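Dish Room Tips for a Kitchen That Has Let the Machines In

I ran dish rooms and prep kitchens for a long time and now I get called in when a workplace canteen buys something expensive and the crew starts grumbling. The tips below come from those visits. Half are plain washing-up advice that would have served you thirty years ago. The other half deal with what happens to a crew when arms get bolted to the bench beside them, and on that subject I'm harder to please than the people who write the sales sheets.

Scrape first, and write down whose job it is

Any washing arrangement, human or otherwise, goes wrong at the scraping stage. Food goes in the bin before a plate comes near water. In a kitchen with no automation everybody knows this, even the ones who don't do it. In a kitchen with automation, people start believing the machine will take care of it. I've yet to visit a place where it did so to my satisfaction.

What changes for the crew is that scraping becomes a job of its own. At the canteen at Barbu, the person who used to wash now stands and scrapes, and it's a duller shift than the one it replaced. If you're going to ask that of someone, put it on the rota as a task with a start and an end, and swap people out. Don't let it turn into "whoever's nearest."

Use a rubber scraper for sauce and egg. A fork scratches, and a scratched plastic plate holds color forever.

Tomato on pale plastic

Cold water first. Hot water drives the orange into the plastic and you'll be looking at it for the life of the plate. Rinse cold, then wash warm with a good squirt of dish soap, and leave the stubborn ones to sit under a paste of baking soda and water for half an hour. Sunshine on a windowsill will fade what's left.

A plain white or pale yellow plate is a poor choice for a place that serves a lot of red sauce. I've said this to every manager I've met and they go on buying pale yellow plates.

Set the washing station up in the order you work

Dirty on one side, wash in the middle, rinse or soak on the other, dry somewhere else entirely. Shallow trays are fine for a handful of plates and hopeless for a lunch rush, so match the tray to the load. A deeper basin lets you get a sponge right around the rim without slopping water over the bench.

Change the water when you can't see the bottom of the tray. I know what water costs. I also know what greasy plates cost when they come back from the tables and have to be done again.

Leave elbow room. Two people at a bench need more space than you'd guess, and two arms need more than that, with the cables to think about as well. If the crew has to reach across the equipment to swap a tray, the layout is wrong and no amount of training will fix it. 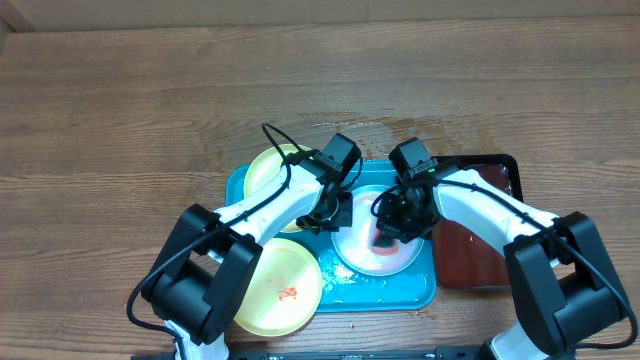
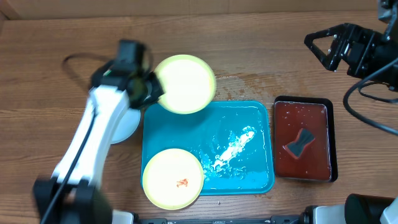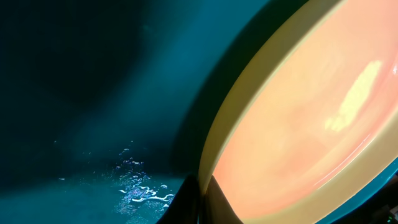
Wipe the bench as you go

Water on wood is the thing I fuss over most. A wooden top will put up with a splash, but it won't put up with a puddle left through every shift. The grain lifts, the finish goes cloudy, and then you have a surface that can't be properly cleaned. Keep a dry cloth at each end of the station and make wiping part of the change of tray. Oil an untreated top every few weeks with food-safe mineral oil, two thin coats, and let the first soak in overnight.

If your bench is the kind with equipment fixed along the front edge, check that edge by hand. Crumbs and soap collect against a rail and stay there. An old toothbrush gets them out. Ask the supplier which parts may be wiped with a damp cloth and which must be kept dry, and get the answer in writing. Grekix, who supplied one of the kitchens I visit, gave me three different answers over the telephone.

Give the sponge a short life

Squeeze it out, stand it on its edge, and throw it away sooner than you'd like. A sponge left lying in dirty water is no use to anyone by the afternoon. Have one for plates and one for benches, in different colors, and don't let them trade places.

Check with your fingertips

Looking at a plate won't tell you whether it's clean. Wet plates shine, greasy or not. Run a clean fingertip around the inside of the rim, where film likes to sit, and across the middle. If it drags and squeaks a little, fine. If it slides, back it goes.

Someone has to do this, automation or no automation, and the someone needs to be allowed to send plates back. That sounds obvious. In one kitchen at Volen the checker had been told to keep rejects "within reason" so the monthly figures would look good. The figures looked lovely. The forks were filthy.

Be careful with the numbers you're shown

In July I was handed a sheet saying a station had handled 1,917 plates over the trial. I asked how many had needed a second wash, and after some shuffling of paper the answer came back as 362. I then asked how many of the rest had been checked by a person, and it was 1,137. So a good few hundred went back on the shelf on trust.

I don't think anybody was cheating. They had counted what was easy to count. If you run a kitchen and someone brings you a sheet like that, ask for the rewashes, ask for the checks, and ask how long a person spent standing beside the bench while it all went on. That last one is usually missing, and it's the one that decides whether you've saved any labor or only moved it.

Keep the old skills in practice

Once a week, run a full service by hand. Switch the equipment off, fill the sinks, and have every member of the crew wash, rinse, check and stack. People lose the knack quicker than they expect, and new starters may never have had it. When the power fails, or a part is on order from Uvarex and won't be here for a while, you'll want a crew that can clear a lunch without panic.

It also settles arguments. I've heard managers swear the automated bench was faster and I've heard dishwashers swear it was slower. Time both with the same sort of load, the same grease, and the same person checking. Do it more than once. I won't tell you which way it went in the kitchens I've seen, as your menu and your plates are different from theirs.

Talk about hours before the crates arrive

Managers like to say the equipment will "free people up." Ask what for. If the answer is prep work, good, get it on the schedule with names beside it. If there's no answer, the crew will work out for themselves what it means, and the good ones will be gone by the time you've read the manual.

The people who wash dishes know things about that room that aren't in any manual: which tap runs cold, which stack wobbles, what time the custard bowls come through. Ask them where the bench should go. Pay them for the hour it takes. At Volen they did this after the fact and ended up moving everything six feet to the left.

Small things I keep forgetting to mention

Stack plates by size, never by color, whatever the manager thinks looks nice.

Dry plastic plates in a rack with gaps between them. Plastic holds drops that china would shed, and a damp stack smells by morning.

Sleeves up, bracelets off, long hair tied, and more so near anything that moves by itself. Find the stop button before your first shift and press it once so you know how it feels.

A spoonful of white vinegar in the last rinse takes off soap film. Don't use it on a marble counter, and never mix it with bleach.

Too much soap is as bad as too little. If there's foam still clinging to the tray after you've emptied it, halve the dose tomorrow and see whether the plates come out any worse. In my own kitchen they didn't.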